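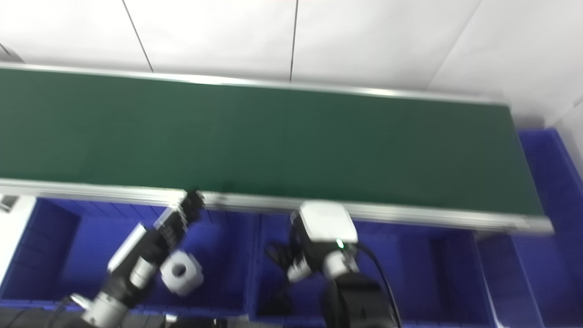

A green conveyor belt between its aluminum rails, with blue bins past the right end.

How to ship a box of books without wrecking them

Books are bricks with opinions about moisture. Pack them accordingly.

1. Pick a small box. If you can't lift it, neither can the driver.
2. Wrap each hardcover in plain paper. Newsprint rubs off, usually on the one you like.
3. Stand them spine to spine and stuff the gaps until nothing shifts.
4. Tape the bottom seam twice.
5. Put a second address label inside. My Gasport box lost its first one.

Drop it off before Thursday or it spends the weekend in a depot.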